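Pralluswood Community Hall
Linen and Costume Store Working Group
Minutes of meeting held November 4, 2024

Present: Heather Rankin (chair), Jacobus Steyn (minutes), four members
Apologies: Two received

1. Previous minutes
Accepted with one correction. The shelving quote from Flemeck was $541, delivery included.

2. Sorting of fabric
Heather reported that the blue fabric has been pulled out of the mixed bins and is being folded before it goes back on the shelves. Reds and browns are next. Several members said the old system of sorting by size had never worked, as most of the offcuts have no label. It was agreed to sort by colour from now on and to pin a paper tag with the measurements to anything longer than 90 centimetres. 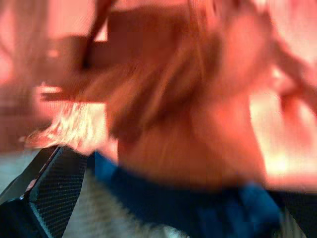 Jacobus asked whether creased pieces should be ironed before storage. After some discussion it was agreed that they would be folded as they are and ironed by whoever borrows them. Heather will change the wording on the borrowing form.

3. Tubs
We have 12 lidded tubs, and 3 of them have cracked lids. The cracked ones will be kept for rags and packing material. Jacobus has asked Mollah for a price on replacement lids - no answer yet. If the lids can't be bought separately the matter comes back to the next meeting.

4. Borrowing
The Lidusard players have asked to borrow curtains and plain lengths for their February show. Approved, on the usual terms. Heather noted that the last loan came back with the hems taken up and nothing written down about it. Borrowers will be asked to check with her before cutting or sewing anything.

5. Other business
The light over the back shelves is still flickering. Jacobus to report it to the hall office again.
The key to the store is to be signed out in the book at the front desk, including by members of this group.

Action items
Heather: borrowing form, reply to Lidusard
Jacobus: lids, light, paper tags and pins

Meeting closed at 8:40 p.m. Next meeting to be set by email.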